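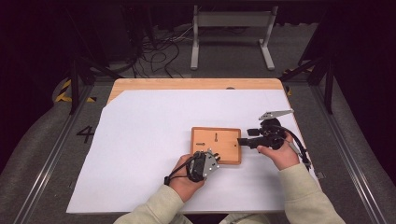
Retirora事業 進捗報告書(中間)

提出先 Onbridge 助成事業担当
報告対象期間 交付決定から11月末まで

1 事業の概要と現在の状況

本事業は、鍵穴形の開口を持つ木製小型トレーの仕様を定め、卓上での置き、持ち上げ、向きの変更、掛け外しといった基本的な取り扱いの手順を整えることを目的としています。トレーは平置きのほか、壁面の留め具に掛けて使うことを想定しており、開口の向きと縁の仕上げが使い勝手を大きく左右します。

報告対象期間においては、試作品の製作、作業室の区画整備、取り扱い確認作業の前半を実施しました。申請時の計画に照らし、試作と区画整備は予定どおり完了しています。確認作業は一部の項目で開始が遅れましたが、期間末の時点で遅れの大半を回復しました。残る項目については第5節に記載します。

2 試作品について

木工部分の製作はUsmanに委託しました。納品を受けた試作品は34点で、受入検査の結果、7点を寸法または縁の仕上げの不備により返送し、全数について代替品を受領しています。返送の内訳は、縁の角にささくれが残っていたもの、底面に反りがあり平らな台の上でがたつくもの、開口の幅が図面の許容差を超えていたものです。

仕様のうち、申請時から変更した点は次のとおりです。

開口の向き
当初は二つの開口を同じ向きにそろえる設計でしたが、縦向きと横向きを一つずつ設ける設計に改めました。トレーを縦長にも横長にも掛けられるようにするための変更です。変更に伴う追加費用は委託契約の範囲内で処理しており、助成金の配分に影響はありません。

縁の色調
底面よりも濃い色調とし、縁の位置が一目で分かるようにしました。以前の同色の試作では、縁と底面の境が見分けにくいとの指摘が作業者から複数寄せられていました。

縁の高さ
変更案を検討しましたが、現行のままとしました。低くすれば重ね置きの際の収まりがよくなる一方、側面から支えたときに指先や器具の当たる面が狭くなり、安定を欠くと判断したためです。この点は確認作業の後半であらためて評価します。

3 作業室の整備

作業室は床面に番号を表示した区画に分け、各区画に作業台を一台ずつ配置する方式としました。通路との境には黄と黒の縞の標示テープを貼り、作業中の立ち入り範囲を明示しています。標示テープは台車の通過により端からはがれやすいため、月初の点検項目に加えました。

作業台の天板は木製で、作業時には上面に白い大判の紙を敷いています。用紙はMotexから購入しました。紙を敷く目的は、トレーの輪郭を見分けやすくすること、底面の擦り傷を防ぐこと、および木粉の付着を確認しやすくすることにあります。敷き方については当初、四隅を折り込んで天板を完全に覆う方法を試みましたが、折り目の厚みでトレーが傾く事例がありました。現在は天板の端が多少露出することを許容し、作業範囲が平らに保たれることを優先しています。紙の交換は、しわ、破れ、目立つ汚れのいずれかを認めた時点で行います。

交換した用紙のうち汚れの少ないものは、試作品を保管棚に重ねる際の間紙として再利用しています。これにより緩衝材の新規購入を見送ることができ、消耗品費に若干の残額が生じました。残額の取り扱いについては、第6節をご参照ください。

配線の整理は未完の課題です。区画の周囲には床を通る線が残っており、清掃の妨げになるほか、つまずきのおそれもあります。壁際への集約と固定を次期の最初の作業として予定しています。また、床面が暗い色であるため黒い線が目立ちにくく、固定が完了するまでの間は、始業時に各区画の足元を確認することを手順書に明記しました。

4 取り扱い確認作業の経過

確認作業は、トレーを紙の上の所定の位置に置くことから始まります。位置決めの目標は天板の中央付近とし、左右両側から無理なく届くことを条件としました。続いて、両側から縁に触れて支える、わずかに持ち上げる、向きを変える、元の位置に戻す、という順に進めます。各動作の間には一度静止を入れ、傾きとずれを確認します。

対象期間中に実施した確認は211回で、このうち74回で何らかのずれまたは傾きを記録しました。記録の内容を見ると、持ち上げる動作よりも、置き戻す動作に集中しています。置き戻しでは、縁の一辺が先に紙に触れ、残りの辺が下りる際に紙ごと引きずられる例が目立ちました。紙の固定が十分でない台で多く見られたことから、用紙の端を天板に留める方法を見直し、期間の後半からは新しい留め方に統一しています。見直し後の効果については、回数がまだ少なく、現時点で評価を述べることは控えます。

向きの変更については、開口を目印として用いる手順が有効でした。「縦の開口を奥へ」のように指示を統一したところ、作業者間での向きの取り違えが減っています。ただし、横向きの開口が左にある状態と右にある状態の区別は、言葉だけでは伝わりにくい場面がありました。手順書には図を添え、開始時の向きを必ず図で示すよう改訂しました。

壁面への掛け外しの確認は、留め具の選定に時間を要したため、予備的な試行にとどまっています。頭の小さい留め具では開口の細い側から抜けることがあり、頭の大きい留め具では広い側に入れる際に縁が引っかかりました。現在、中間の寸法のものを比較しています。

5 遅延項目および対応

計画に対して遅れているのは、掛け外しの本確認と、重ね置きの確認の二項目です。

掛け外しの本確認は、留め具の決定後ただちに着手します。留め具の候補は既に手元にあり、追加の調達は必要ありません。重ね置きの確認は、返送分の代替品の到着を待った影響で開始が後ろにずれました。現在は必要な点数がそろっており、次期の前半で完了する見込みです。

いずれの遅れも事業の終了時期には影響しないものと考えています。留め具の比較が長引いた場合には、掛け外しの対象を縦向きの開口に限って先行させ、横向きは後続とする案を用意しています。この案を採る場合は、事前に貴財源担当へ書面でご連絡いたします。

6 経費の執行状況

委託費は契約どおり執行し、検収を終えています。消耗品費は前述のとおり残額があり、次期の留め具および標示テープの購入に充てたいと考えております。費目間の流用には当たらない範囲ですが、使途の一部が申請時の品目と異なるため、本報告をもって確認をお願いする次第です。備品費については、作業台の追加を見送ったことから、対象期間中の執行はありません。区画の一つを他の用途と時間を分けて使用することで、現有の台数で足りています。

支払いに係る証憑の写しは、別添の一覧に従って整理し、本報告書とあわせて提出します。

7 次期の予定

次期は、配線の固定、留め具の決定、掛け外しの本確認、重ね置きの確認の順に進めます。並行して手順書の第二版を作成し、紙の敷き方と留め方、トレーの開始位置、向きの指示方法を一つの章にまとめます。第二版の案は、確認作業の後半が終わった段階で貴機関に提出し、ご意見を反映したうえで確定いたします。

作業室の見学をご希望の場合は、確認作業を行っている午前10時から正午までの時間帯にご案内できます。床面の標示に従って通路側からご覧いただくことになりますので、ご希望の時期を事前にお知らせください。

以上、Retirora事業の中間の進捗としてご報告申し上げます。

Retirora事業 事務局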